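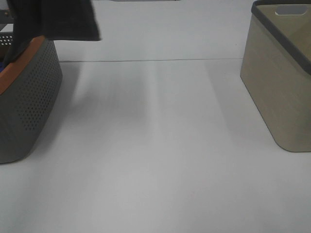 Page last changed in November, 6:55 pm

Sorting baskets: plastic with holes or fabric bin?

plasteditz_fan
I sort clothes on a pale table with a dark gray plastic basket on the left and a tall beige bin on the right. The gray one has rows of small round holes and a brown band along the rim. I want to buy 2 more of the same type and can't decide which. It's for a family of 6, so the pile never gets small.

lowshelf55
Plastic. I had fabric bins from Modow and the sides sagged within a year. You can wipe plastic down in the sink.

mrs_vendville
Disagree. Knit things snag on the holes, mostly cuffs and buttons. I moved to fabric bins and have had no pulled threads. Mine are from Schmieder and still stand up fine.

lowshelf55
Never had a snag in a Plasteditz basket. Check the inside for rough spots before you buy and sand them off.

drawer_by_drawer
Depends what goes in. Dark stuff and towels in plastic, sweaters in fabric. I wouldn't put anything damp in a fabric bin - mine smelled after one weekend.

plasteditz_fan
Nothing damp goes in, it all comes out of the dryer first. Does the tall shape bother anyone? Socks end up at the bottom.

mrs_vendville
Yes, that part is annoying. I fold the small things first and keep them in a shoebox.

drawer_by_drawer
Get the low plastic ones then. Tall is only good for blankets.

plasteditz_fan
OK, one of each for now. Will post again after the winter clothes are done.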